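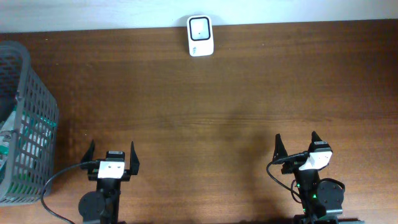 Gray basket on the wood table: leave it bare or cover it?

Posted by flurina_m (Flurina Mayrhofer) in Tables, Counters & Catch-alls, March, 8:40 pm

Okay, table people, I need a ruling. We moved the big brown wood table up against the white wall so it could be the sorting spot, and I love it there! The gray plastic basket lives on the left end and everything goes in it (right now it's a jumble of white and teal green stuff that I keep promising to get through), and the little white gadget with the square screen stands at the back against the wall. The rest of the table is for spreading things out.

My problem is the wood. I paid $60 for this table at the Driswood warehouse sale and I'm attached to it, long stripy grain and all. My sister-in-law says a plastic basket being dragged across it every day will wreck the finish and I should get a vinyl cover. I hate vinyl covers. I grew up with one and my arms stuck to it every summer. So is she right? And would you keep the basket up there or put it on the floor?

---

rlill
Floor. The whole point of a big table is having the whole table. My basket sits underneath and I pull up one thing at a time, and it goes straight into its pile. If the basket's on the table you end up working in what's left over, and then you start piling things in front of it and you can't reach the basket either.

Rasmus

---

DaceK
Total disagreement with Rasmus, sorry! My back is 4,000 years old and I'm not bending down for every single thing. Left end of the table is exactly where I'd have it. I'm right-handed, so I hold the rim with my left and pick with my right, and the piles go off to the right. I've had it that way since we moved in.

On the scratching: yes, it can happen, but it's mostly grit that does it. Crumbs or sand get under the basket and then you slide it. Stick felt pads on the bottom corners. I used the Prilow ones, and they've stayed on apart from one that the dog got.

---

arunas_j
Moderator, 1,516 posts

Felt is fine on a solid bottom. On a basket with an open grid, check underneath first, there may not be much flat plastic for the pad to hold on to. Mine came off in a week. I ended up putting a cork placemat under the basket and leaving it there. It moves with the basket if I push gently and I don't care what happens to the placemat.

Also please don't do the vinyl. I refinished a table that had been under vinyl for years and the color was two different browns, one where the cover had been and one along the edge that hung out. Took me most of a month of evenings.

---

flurina_m
Two browns!! Okay, that settles the vinyl, I'm forwarding that to her right now.

Cork placemat sounds doable. Dace, I'm also a left-hand-on-the-rim person, I'd never noticed till you said it. Rasmus, I hear you, but I know myself. If the basket goes on the floor I will never look in it again.

---

juilin_sin
Can I be annoying and say the basket isn't the issue, it's what's in it? I had a catch-all like this and it never got empty, because it was soft stuff and packaging and little odds and ends all in together, and every time I dug in I'd get tired halfway and drop it all back. What helped was tipping the whole thing out at once. The table gets covered for a bit and it looks awful, and then it's done in one go. You can't do that comfortably if you're precious about the wood, so I'd oil it or wax it and then stop worrying.

---

rlill
Tipping it out is how you scratch it, though. Buckles, zippers, whatever's at the bottom.

---

juilin_sin
Old bath towel, Rasmus. Lay it down first, tip onto that, shake it outside when you're done.

---

DaceK
Ooh, I like the towel. I'd skip oiling until you know what finish is on there. I put Luik oil on a sealed side table once and it just sat there being sticky for 7 days until I wiped it all off again.

---

arunas_j
Seconding Dace. Put a drop of water somewhere you don't mind. If it beads up, leave the oil in the cupboard and use a barely damp cloth, wiping along the grain.

---

flurina_m
It beads! So no oil. Cork mat for the basket, bath towel for the big tip-out, and the gadget stays put at the back because I like glancing up at it. I'm going to attempt the whole basket tomorrow before lunch. Rasmus, if I scratch it you're allowed to say so.

---

rlill
I'll have it typed up ready.

Contact the moderators | Copyright Jastton Home Boards | Back to top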